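Dos manos izquierdas (y dos pinzas)

Agosto de 2019

Llevaba desde febrero queriendo escribir sobre el kit de pinzas manuales de Selico y al final me ha pillado el verano. A ver, para quien no siga estas cosas: son dos pinzas que llevas tú en las manos, haces la tarea como la harías en tu cocina y luego el programa convierte esos movimientos en ejemplos para un brazo robótico. El kit lo distribuye Hunbridge y te lo alquilan por periodos de 21 días, que es lo que hice yo porque comprarlo ni me lo planteo (¡que una tiene alquiler!).

La tarea que elegí para probarlo fue la de los utensilios de cocina: colgar y descolgar cosas de un soporte. Suena a tontería hasta que lo intentas con dos dedos de plástico. Pensaba que en diez minutos lo tendría dominado y la primera tarde acabé con el hombro hecho polvo y diciendo palabrotas.
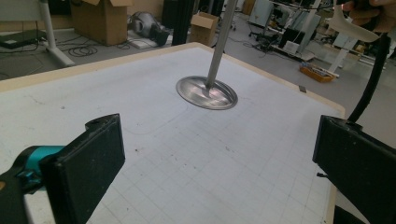 El pie del soporte visto desde la pinza, con los dos dedos abiertos.

Lo primero que me gustó es que las almohadillas de los dedos son anchas y perdonan bastante. Con las Margaritis que probé el año pasado tenías que entrar clavada o el mango se te iba de lado, y aquí puedes llegar un poco torcida y corregir. Lo que no me gusta es el cable. Es grueso, tira de la muñeca cuando giras la mano hacia dentro y siempre, siempre acaba donde no toca. Yo terminé pasándomelo por encima del antebrazo y mejoró, pero por lo que cuesta el alquiler esperaba algo más fino.

La calibración, en cambio, un gusto. Unos 

pasos guiados en pantalla, mueves las pinzas despacito delante de la cámara y listo. Eso sí, el manual está traducido con los pies y hay una página entera, la 11, que tuve que leer en inglés para enterarme.

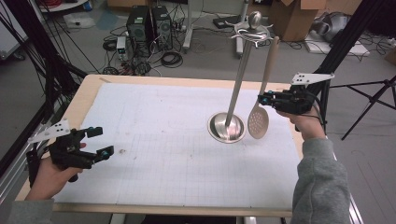
Las dos pinzas en faena, con la espumadera color beis colgada del soporte.

La espumadera fue mi favorita. Tiene el mango largo y plano, y eso con estos dedos se agradece un montón. El truco que me funcionó fue mirar el gancho y olvidarme de la pinza, igual que cuando aparcas y miras el hueco. Mi consejo es hacer tandas de 20 repeticiones y parar a estirar, en serio, porque el peso no se nota al cogerlas y se nota muchísimo a la media hora.

El programa que viene incluido se llama Lercombe y es lo más flojo del paquete. Graba bien, pero para borrar una toma mala hay que pasar por 2 menús y confirmar cada vez, y yo tomas malas hice unas cuantas. También eché de menos poder ponerles nombre antes de guardar. Escribí a soporte y me contestaron al día siguiente, muy majos, que lo tienen apuntado para la próxima versión. Ya veremos.

¿Lo volvería a alquilar? Sí, para un proyecto corto y con alguien con quien turnarme. Para comprarlo esperaría a que arreglen lo de los menús y saquen un cable más flexible. Si alguien lo ha probado con cubiertos pequeños, que me lo cuente en los comentarios, que con las cucharillas todavía no me he atrevido.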